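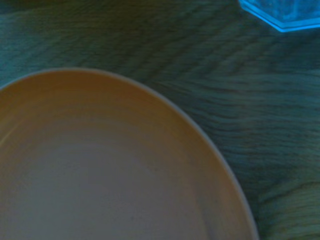 Tendeck T4 Hand-Guided Teaching Kit

Sold by Kpodo. Price: $893. Ships in 4 business days.

The Tendeck T4 lets you show a robot arm a task by hand or from a remote controller, then save what you did as a demonstration. The maker's brochure says anyone can teach a robot in minutes. We stock it, we use it, and we would not put it that way. You can record a demonstration in minutes. Getting a set of them worth training on took us most of May.

What you get
Wrist camera with short cable
Clip-on handle for hand guiding
Remote controller, wired
Recording software, one seat
Carry case

Hand guiding
You hold the handle and move the arm yourself. It feels natural on slow moves and heavy on quick ones. Your own hand can also wander into the camera view, and the software will save it without complaint. Check your first few recordings before you make a hundred more.

Remote control
Slower to learn, but the arm moves under its own power, so the recorded motion is closer to what you get on playback. Akosua Zakaria on our bench prefers it for dishes and other wide, shallow things. Ama Ametepe still guides by hand and throws out more takes.

What the wrist camera is like
Fine up close, weaker on the move. Expect some blur when the wrist turns, and a color cast in dim rooms - a tan plate on a wood table can come out gray and the table teal. Clear plastic or glass may show as little more than bright edges. There is no automatic fix for any of this in the current software, whatever the box says about "smart color."

Our numbers
We recorded 189 demonstrations of one table-clearing task and kept 70. Your results will depend on who is holding the controller.

Works with
Fleltex arms: yes, both methods.
Cultov arms: remote control only. Hand guiding is listed as "coming" and has been for a while.

Returns
Unused kits only. If you're unsure, ask us for a bench loan before you buy.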